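Gripper money, part two

Last month I wrote that I had $1,649 left in the robot budget and no gripper. A few of you asked what I ended up doing, so this is the update. I still have most of the money.

The original plan was to buy the Wunden, the two-finger one, and bolt it straight on the arm. Then I added up the rest of it. The adapter plate is extra. The cable is extra, and it only comes in one length, too short for how my arm is mounted. Freight was quoted at $184 to my postcode and they wouldn't combine it with the spare fingertips because those ship from a different warehouse. By the time I'd put it all in the spreadsheet there was nothing left for anything that might break.

Obinna Babalola, who I used to work with, told me to stop shopping and write down what I wanted the thing to pick up. That took an evening. The list came to 10 items, mostly handles and tubes, plus a couple of odd shapes I could live without. Nothing on it is heavy. I'd been looking at grippers built for loads I'll never lift, and paying for it.

So I've been doing the work in simulation first. It costs me power and time, and I already had the computer. I load a gripper model, put one of the listed items in front of it and see what the fingers do. The Fledik model was easy to set up. The Paredes one had its joints named in a way I never worked out, and I gave up on it after two nights. 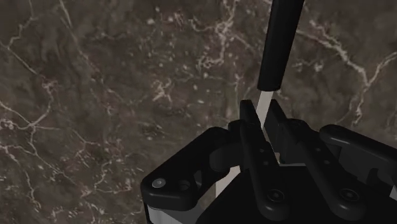 The other thing I've changed is how I do the budget itself. There used to be one line for the gripper. Now there's the gripper, mounting, cabling, freight, spares and a line called "oops", which I top up whenever I decide against something. Þórarinn Ladefoged commented on the last post that he keeps a fifth of any equipment budget unspent until the machine has run for a month. I can't stretch to that but I've set aside what I can.

I'm still waiting on a quote from Andadari for a second-hand unit. They said Monday. If it comes in under the Fledik with the plate included I'll probably take it, as long as they'll send me the service history - I asked twice and got a brochure both times. Otherwise it's the Fledik, and the arm can sit under its dust cover until December.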